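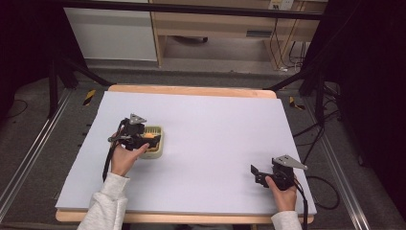
Two hand-held grippers on the white foam board, the left one above the small tray with the green grid.

Palla gallery: teaching two grippers from human hands

Welcome to the gallery page of Palla, our software for bimanual manipulation. Only one picture is up for the moment. The others from January are still being sorted, and they will be added under the same headings as soon as the text for them is ready. In the meantime we have written the notes for each part of the software, so that visitors who come from the Jarkby workshop can already find what they asked for.

Palla began as a small set of scripts for cutting long recordings into usable pieces. It has grown since then, and now covers the whole way from a person's hand movement to a command which the arm controller can follow. The code is divided into four packages, and each has its own short section on this page. We try to keep the names simple. If you find a name that is not simple, please write to us.

Recording

The person holds one gripper in each hand and does the task at normal speed. We ask for normal speed because our first users moved very slowly, as if they were carrying a full cup, and the policy learned to be just as slow. The recorder writes the video, the opening of the jaws and the pose of each gripper with one common clock. Earlier we had a separate clock for each side, and this gave us many weeks of work that I would not like to repeat.

The January set has 542 recordings. After the automatic check, 67 of them were put aside. Most of these had a jump in the pose of one gripper, often when the two hands came close and one of them covered the other. A few were put aside for a simpler reason: the person started before the recorder was ready.

Tracking

Pose tracking is done by Farano, which is our oldest package and also the one with the most comments in the code. It takes the camera images and the motion sensor data and gives one smooth path for each gripper. The important setting is called max_gap. It says how many images may be missing before Farano stops filling in and marks the path as broken. The default value is 15. With a higher value you keep more recordings, but the filled parts become too straight, and the policy will copy this straightness near small objects, where you want it least.

White surfaces need some attention. A plain board has very few points which the tracker can hold on to, so Farano now gives more weight to the floor and the things behind the table. Tape with a strong pattern helps a lot. So does furniture, provided that it stays where it is between two recordings! Please do not tidy the room in the middle of a session.

Cutting and labels

A recording is cut where the jaws change from open to closed or back again. Between two cuts we call the piece a segment, and every segment gets a label such as "reach", "hold" or "release". The labels are proposed by the software and then confirmed by a person in the browser tool. In the newest version you can confirm a label with one key, and you can step back with the left arrow. The left arrow was broken in the version before – we are sorry for this, and thank you to everybody who reported it.

Segments where one hand is waiting were a long discussion for us. At first we removed them. Then the trained arms could not wait at all, and the free arm wandered over the table while the other one was working. Now the waiting segments stay in the data and have their own label, "idle". The wandering is much smaller.

Planning

Holst is the package that turns the policy output into motion for two real arms. A human wrist can do many things which an arm cannot do, or can do only by a long way round. Holst checks each path for the reach of the arm, for the joint limits and for contact between the two arms. When a path fails, it tries to shift the timing of one side before it changes the shape of the path. We have found that a small delay solves more cases than we expected, particularly when both grippers want to be above the same tray.

In the last test we ran 188 paths through the planner, with the timing shift switched on. The full table is in the release notes, together with the settings, so that you can repeat it on your own machine.

What comes next

More pictures for the Tracking and Planning sections, with the path of each gripper drawn on top of the image.
A page about calibration, which many people have requested.
A smaller download of the January set, for those who want only the segments and no full video.

Use of the picture

You may use it in lessons and talks if you write "Palla project" near it. For printed matter please ask first. We normally answer within the week, a little slower when a new version is coming out.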